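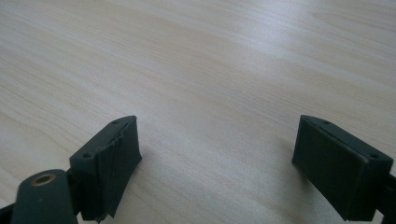
How does a town with one stoplight end up with two library buildings and only one library?

By buying the second building before selling the first, says Desta Ejigu, who has run the Lastcombe Public Library for long enough to remember both decisions and to have argued against one of them. She won't say which.

The old building is on Kubo Street, across from the feed store. The new one is a former bank in Goststead Square, with a drive-through window and a vault. The library moved in last October. Kubo Street has been for sale ever since, and gets an offer now and then from people who haven't seen the basement.

"I tell them about the basement up front," Ejigu says. "I'm a librarian. I can't help giving people information."

The drive-through was her favorite part of the deal. You call ahead, you pull up, your books come out in the drawer. The drawer was made for deposit slips, so it takes paperbacks and slim biographies. Anyone wanting a big Russian novel has to park.

"We've had people switch to short stories," she says. "I call that outreach."

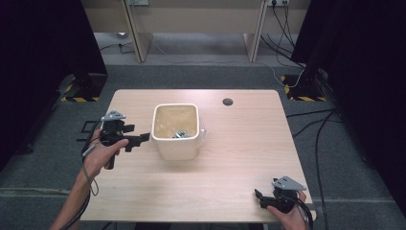

The vault was harder. The door weighs 4000 pounds and the bank had left it open, which everyone agreed was the best position for it. Bezawit Ayele, the children's librarian, asked for the room and got it, mostly for lack of competition. It now holds the picture books and story time, which starts at 10 in the morning and can't be heard from the reading room at all.

"The walls were built to keep money in," Ayele says. "They do fine with toddlers."

She had a harder time with the catalog. The library dropped its old system during the move and signed on with Konen, which was supposed to bring every record over in a weekend. It brought over most of them. For five weeks, 500 books were listed as being in a branch called Test, and patrons kept asking Ejigu for directions.

"One man was pretty angry that Test wasn't open evenings," she says.

Evenings are a sore point at Goststead Square, too. The library closes at 5, same as the bank did, and Ejigu has asked the town twice for money to stay open later. The town has told her it would love to, as soon as Kubo Street sells. She has a showing there next week and plans to bring a flashlight.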